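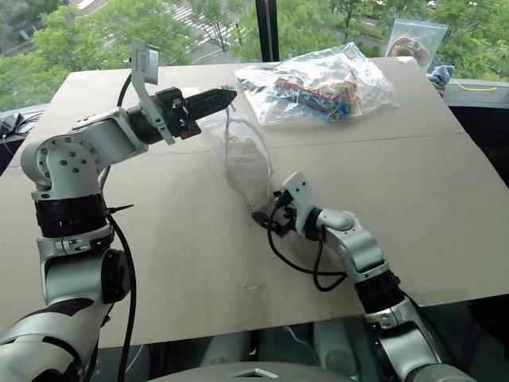

Section 5. Adding a Wireless Door Contact to the Wikgate Panel

This section explains how to enroll and mount a Grurgate wireless door contact with a Wikgate alarm panel. The procedure applies to panels with firmware 57 or later. Panels with earlier firmware must be updated before enrollment is attempted (see Section 2).

Before You Begin

The installer code is required. The panel must be disarmed, and the monitoring station should be told that the system will be placed in test mode. For accounts monitored by Stornley, test mode ends on its own after 70 minutes.

CAUTION: Do not mount the contact on a fire door or fire-rated frame without written approval from the building owner. Drilling may void the rating of the door.

5.1 Enrolling the Contact

1. At the panel, press Menu and enter the installer code.

2. Select Devices, then Add Wireless. The panel displays "Waiting" and the status light turns amber.

3. Pull the plastic tab from the battery compartment of the contact. The contact sends its enrollment signal within a few seconds.

4. Check that the serial number on the display matches the number printed on the back of the contact. If the numbers differ, press Cancel. A neighboring device may have been detected.

5. Press Accept and assign a zone number. Zones 1 through 23 are available for door and window contacts.

6. Select the zone type. Use Entry/Exit for doors that are used when arming and disarming the system. Use Instant for all other doors.

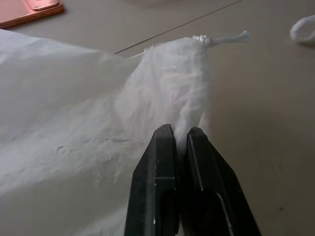 7. Enter a name for the zone of up to 12 characters and press Save.

Note: If the display shows Error 901, the zone number is already in use. Choose another number or delete the existing device first.

5.2 Mounting the Contact and Magnet

1. Clean the door and frame with a dry cloth.

2. Hold the contact against the fixed frame and the magnet against the moving door. The arrow on the magnet must face the arrow on the contact.

3. With the door closed, confirm that the gap is no wider than 5/8 inch. On steel doors, use the spacer supplied with the contact.

4. Open and close the door. The panel should show "Open" and then "Closed" for the assigned zone.

5. Fasten both parts with the screws provided. Adhesive strips may be used indoors on smooth, painted surfaces – they are not suitable for garage doors.

CAUTION: Do not overtighten the screws. A bent housing may hold the tamper switch open and prevent the system from arming.

5.3 Testing

Place the panel in Walk Test and open the door once. The panel chimes and displays the zone name together with the signal level. A level of two bars or fewer is not acceptable for a permanent installation. Move the contact or add a Juška repeater, then repeat the test.

Leave Walk Test before arming the system. Record the zone number, zone name and signal level on the installation sheet kept with the panel.

Section revised Saturday, January 21, 2023. Approved by Mariama Fiadzo, Technical Documentation.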